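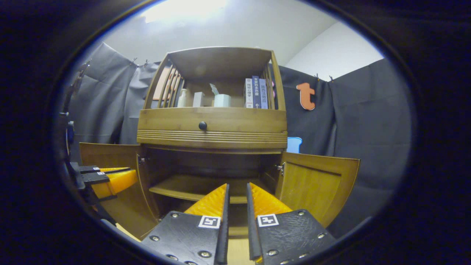 How do you keep a small wooden cabinet tidy when it has an open shelf, a drawer and a cupboard all in one?

Give each part one kind of job. Things you touch every day go on the open shelf, small loose stuff goes in the drawer, and anything bulky or ugly goes behind the doors. Once that's settled, putting things away takes seconds.

I love these little cabinets. They fit next to a bed, at the end of a couch, in that odd bit of hallway where nothing else works, and they hold far more than you'd think! I've had mine for years and I'm still finding better ways to use it, so this page keeps growing. Last updated 21st February.

Start with the bottom

Most people begin with the open shelf because it's the part they see. Try the cupboard first. Open both doors all the way, take everything out, and leave it bare for a few minutes while you wipe it down. A soft cloth wrung out in warm water with one drop of dish soap does the job on a sealed finish. Go with the grain, get into the back corners (crumbs! in a bedroom! every time), then dry it with a second cloth and leave the doors open until it feels dry to your hand.

If there's a shelf across the middle of the cupboard, use both levels. Heavy things low, light things on top. I keep spare bedding underneath and a shallow bin of chargers and flashlights above it. The bin slides out like an extra drawer, and I never have to kneel on the floor and feel around in the dark for a cable.

Dim cupboards swallow things. A sheet of white shelf liner on the bottom makes a huge difference, and so does a stick-on battery light.

Hinges and doors

While the doors are open, look at the hinges. Wiggle each door gently up and down. If it moves, tighten the screws by hand with a screwdriver that fits the slot properly. A power driver will strip a soft wood hole before you know it, and then you're gluing in toothpicks. (Which works very well, by the way: wood glue, a couple of toothpicks, snap them off flush, let it dry overnight, put the screw back.)

A dab of paste wax on a squeaky hinge pin is cleaner than oil and won't run down the door. Wipe off the extra.

Doors with a raised panel collect dust in the groove around the edge. An old soft toothbrush, dry, gets it out in one pass. The same brush is wonderful on ribbed or grooved trim. Brush along the grooves first and only then bring out the damp cloth, or you'll make a gray paste that dries in the low spots and has to be picked out with a toothpick. I learned that one the slow way.

The drawer

Drawers go bad quietly. Mine had 57 things in it when I finally tipped it out on the bed, and 13 of them were pens that didn't write. Back went the tape, the scissors, a measuring tape, stamps and a few pens that do.

Cut-down cereal boxes make perfectly good dividers. I used those until last May, when I treated myself to a set of Zultura trays, and I do like them, but the cardboard was fine!

If the drawer sticks, rub a plain white candle along the runners and slide it in and out a few times. If the knob spins, there's a screw on the inside of the drawer front. Hold the knob still with one hand and snug it up with the other.

The open shelf

This is the fun part. A few rules I've settled into:

Books stand up, spines out, pushed to one side so the cabinet wall holds them. A short row looks lovely and stays put. A long row ends up crammed and you stop reading any of it.

Small containers go together at the other end. Put the short wide ones in front and the tall ones behind so you can see every one without moving anything.

Cards and papers need a home of their own. Leaning behind a jar is fine for a birthday card. For bills and letters, clip them together and put them in the drawer.

Leave a gap. Your phone or your glasses will land there anyway, so you may as well plan for it.

Dusting this shelf takes 60 seconds if there isn't much on it. Lift everything to one side, wipe, slide it all back, do the other side.

Slatted sides

Slats let air through, and they're so pretty, but dust settles on the edges. Pull an old cotton sock over your hand and run your fingers down the gaps. A thin paintbrush works on narrow ones. Anything stored between the cabinet and the wall will show through the slats, so choose what goes there.

Looking after the wood

Keep it a little way off the radiator and out of strong afternoon sun. Use a coaster under anything wet. For a light scratch I like the Brundix wax stick in a honey shade, rubbed in and buffed with a paper towel. Test it inside a door first. Skip the spray polish, it builds up and goes cloudy.

Felt pads under the feet save the floor, and they make it much easier to pull the whole thing out and vacuum behind it.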